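Hi Subira,

Quick catch-up on the Ďurica box set before your Thursday call. I know the last report was thin, so I'm making up for it!

## Where we are

The restoration of all 51 episodes is finished – the last reel came back from the lab in Ostville just before the holidays, and the night scenes finally look like night and not like soup. Subtitles are slower. Eduard Slanina has turned in 3,456 lines so far and they read beautifully (he's kept the detective's awful puns, bless him), but episodes from the second season still need a check against the original scripts.

## Money

We've spent nearly 76 percent of the grant. Music rights cost more than I told you in October, mostly the jazz numbers in the Clurkel bar, so I moved some cash over from packaging. The booklet loses a few pages and I can live with that.

## What's next

- Sign off on the menus and the new sleeve art
- Record the commentary with the director, 2 sessions at Emier
- Send you test discs, plus a list of anything that still bugs me

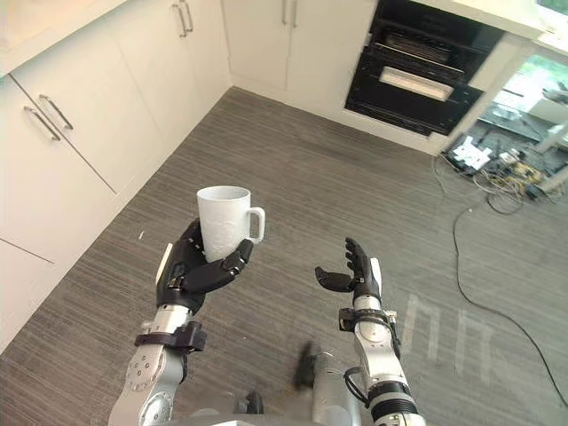
## One thing I need from you

Could you okay the new sleeve wording by the end of the month? The printer won't hold our slot without it.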